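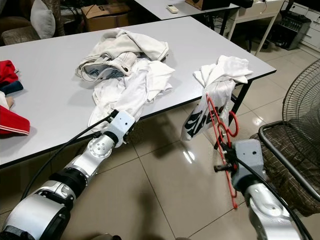

Which table height is right for folding laundry while standing?
For most adults the top should be a little lower than the elbow, so the arms can rest on the cloth and the shoulders stay down. Our folding tables are delivered at 82 cm, and the feet can be screwed out if the people in your team are tall.

Skernine folding and sorting table

The Skernine is a large rectangular table for laundries, guest houses, sports clubs, care homes and any other place where clean textiles arrive in a heap and must leave in order. It has a light grey laminate top and a black metal underframe. We build it in our own workshop and we sell it directly and through Wouters, our dealer for hotel and laundry equipment.

The top

The laminate is light grey, nearly white. Many customers ask first for a pure white top, but white towels and white sheets are difficult to see on it, and small things such as a single sock stay behind. On the light grey the edge of the cloth is still visible, and stains in the cloth can also be found more easily than on a dark top. The surface is smooth but not glossy. Fabric slides when you pull it and stays when you let it go.

The edges are closed all around and lightly rounded. This is important when trousers, sheets or table cloths hang over the side, which happens at every sorting table. Zips, belt buckles and trouser buttons will leave fine marks on any laminate after some years. The marks do not catch the fabric.

The legs

The legs stand at the corners, so there is free space for the knees, for a stool or for a trolley under the table. They are made of black powder-coated steel. Each leg is fixed with four screws from below. Please tighten these screws again after the first month, as the board and the metal need a short time to settle.

Working at the table

We recommend to divide the top into three zones. Unsorted pieces come in the middle, finished piles go to the far side, and the bags stand near to the person who packs. Bags with a cord are closed on the table and not in the hand – it is quicker and the pile inside keeps its form. For long cords or lanyards, hold the loose end up when you move the bag, otherwise it catches on the corner of the table or on the trolley.

Trousers should be turned the right way out before they are folded. Put them flat, waistband to the left, smooth the lining with one hand and fold leg on leg. Whites can stay in one heap until the end, because they are mostly towels and bed linen and go fast.

Two people can work at one table on opposite sides. For a third person we would suggest the Skernine Long.

Technical data

Length: 173 cm
Height: 82 cm, feet adjustable upwards
Top: laminate, light grey
Underframe: steel, powder-coated, black
Assembly: by two persons, tools are included
Delivery time: 11 working days

Accessories

Tarnano bag hook, for the short or the long side. It holds one open laundry bag at the height of the top, so the pile can be pushed in. The hook is clamped and needs no drilling.

Gridness shelf, a wire shelf between the legs for folded goods or spare bags. It can be ordered later, the holes are already in the frame. With the shelf there is no space for a trolley.

Castors, set of four, all with brake. The table becomes higher with castors, so please tell us at the order and we shorten the legs.

Cleaning and care

Wipe the top with a damp cloth and a little washing-up liquid, then dry it. Do not use scouring powder or the rough side of a sponge. Spots of ink from marking pens can be removed with alcohol if this is done on the same day. Do not iron directly on the laminate and do not put a hot iron on it. A thick blanket is not enough protection – please use a proper ironing board.

Lint collects at the feet and in the corners of the frame. A soft brush is the best tool for it.

Guarantee

We give a guarantee of five years on the underframe and two years on the top. Keep the delivery note, we need the number which is printed on it. Damage from heat or from standing on the table is excluded. Single parts such as feet, screws and edge strips remain available for all tables we have made, also for the older model with the round legs.

Order and advice

Samples of the laminate are sent free of charge. For questions about sizes, or if your room has a column or a sloping floor, please write to Peter Holub with a small drawing and the measures of the room. He answers in English, Czech and German. Special lengths are possible from one piece, but they can not be returned.

Page last changed: 5 November 2024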